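From: Gijs Meijer
To: Durnanside neighbors list
Subject: Re: Hedge, again

Vitória Prata wrote in August:

> Could whoever owns the hedge on the corner of the lower path please
> trim it? My mother walked into it twice. It is now wider than the
> path and, I think, wider than my car.
>
> Vitória

Dear all,

I have read the deeds so that you don't have to. The hedge belongs to 6 houses jointly, mine among them, which explains why it has been cut by none of them since the Azevedos moved in.

I asked two firms for a price. Coelho wants 600 for the whole length, clippings taken away. Indar would not quote without a site visit, and would not visit the site until we agreed to the quote. I have stopped writing to Indar.

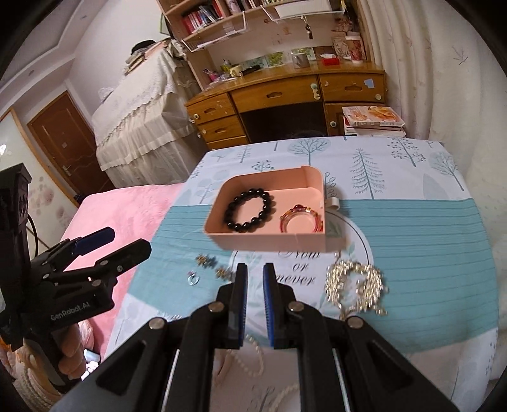 Split evenly, Coelho comes to 100 a house. Fernanda Azevedo has already paid me, in coins. Martim Pacheco says his share of the hedge is in excellent shape and he would like to be billed for the rest of it at a discount. Martim, your share has a bicycle in it.

Two dull points before anyone replies to everybody:

- Coelho can start at 5 in the afternoon and will need the path clear. Bins too.
- They won't touch the bit with the wren's nest until I have checked that it's empty.

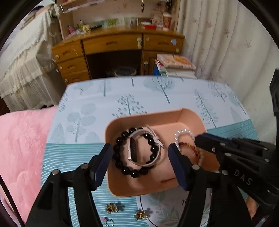

Nayara Brito asked if we could replace the whole thing with a fence. We could, and then we could have this same exchange about paint. I vote for the hedge.

Money through my door, please, in an envelope with your house number on it. Vitória, apologies to your mother.

Gijs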